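Talk notes: Keeping a Seed Library Alive Past Year Two
Treloar branch library, September meetup, 20 minutes plus questions

Opening (keep it short, they've just had lunch)

Hi everybody, thanks to Filipa Marinho for getting me on the schedule and for moving me off the 8 a.m. slot, which I would not have survived. Ask how many people run a seed library now. Ask how many are thinking about it. If it's mostly the second group, skip the part on germination testing and go slower on money.

Say who I am: I started the seed library at the Marura branch with one donated card catalog and way too many zucchini seeds. We now have 388 varieties. I can't grow half of them myself, and I want to be clear on that up front so people don't ask me about okra.

The first year is easy

People love a new thing! The paper did a story on us, kids came in with their grandparents, and we went through all our lettuce in 2 weeks. I thought we were done. Then spring ended and I had a drawer of empty envelopes and a sign-out sheet with names I couldn't read.

Tell the squash story here if the room is friendly. Short version: somebody grew pumpkins next to gourds, saved the seed, brought it back labeled "pumpkin," and a second grade class grew something that looked like a bowling pin. The teacher was very nice about it. I still have one on my porch.

What I'd tell them from the squash story — sort your seeds by how hard they are to save. Beans, peas, tomatoes and lettuce go in the easy drawers. Squash, corn and anything in the cabbage family go in the "please borrow, please don't return" drawers. We put a green dot on the easy ones. That one change fixed most of our mislabeled returns.

Returns

Slow down for this section, it's what they came for. Our return rate was terrible and I took it personally for a while. Then Filipa asked me why people had to hand seeds to a person at the desk, when half of them felt bad about bringing back so little. Good question! So we quit doing that. Now there's an open bin on a table by the door, no form, no talking. You drop your stuff in and go. I ask for a first name and the year on the envelope, and if they forget, fine, it goes in the mystery mix.

A plain plastic basket does the job. Please don't spend grant money on a nice one. 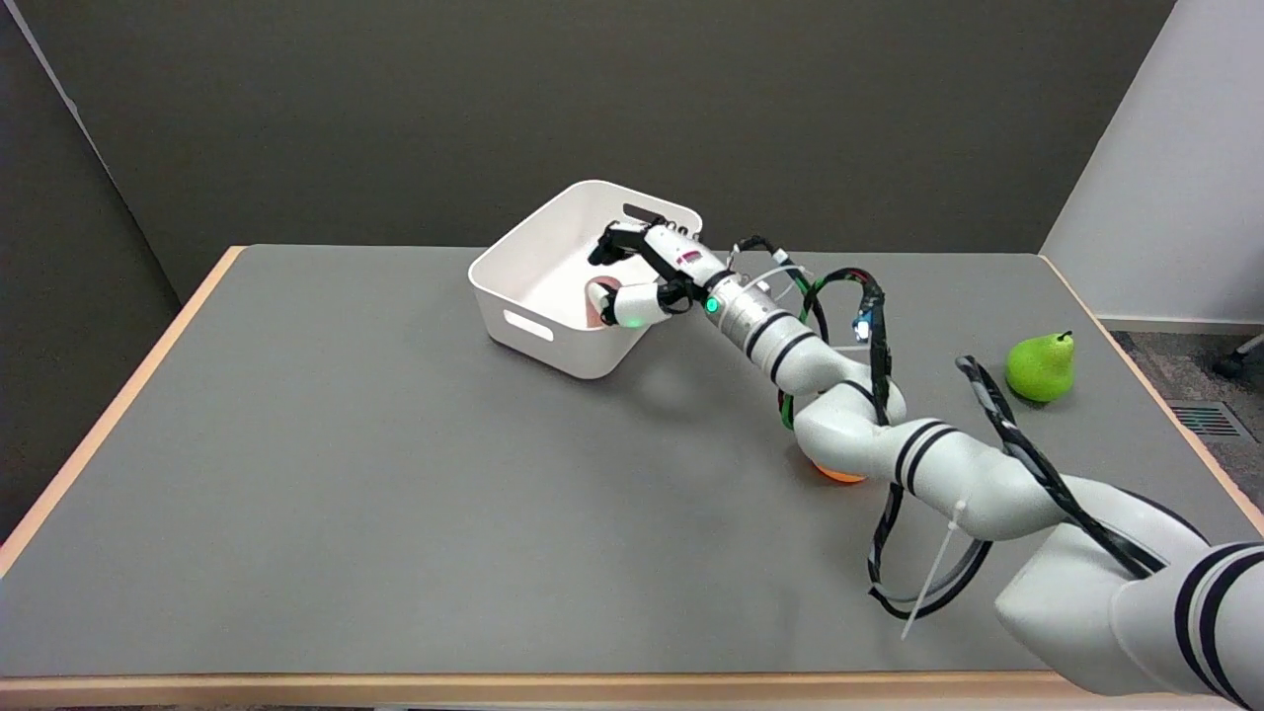
Sorting and storage

Once a month I go through whatever has come in. Anything damp gets spread out on newspaper for a week. Anything with bugs goes in the freezer in a sealed jar, and I mean sealed, ask me about the weevils during questions.

Cool, dark and dry. We're in a back closet away from the water heater. The Zerkberg folks use an old fridge and it works great for them, but they have the floor space.

Germination test: ten seeds, wet paper towel, plastic bag, top of the fridge. Fewer than half sprout, I mark the envelope "sow thick" and put it out anyway.

Money

Envelopes and labels are most of it. Remum gives us their leftover packets at the end of the season, so call your local garden store before you buy anything. Late summer is the time to call. In April they'll hang up on you.

If I'm running long, cut to the last bit

Read the note from the man who brought back his late wife's pole beans. Take a breath first. Don't explain it after.

Questions. Handouts are by the coffee. Remember to get my clicker back this time.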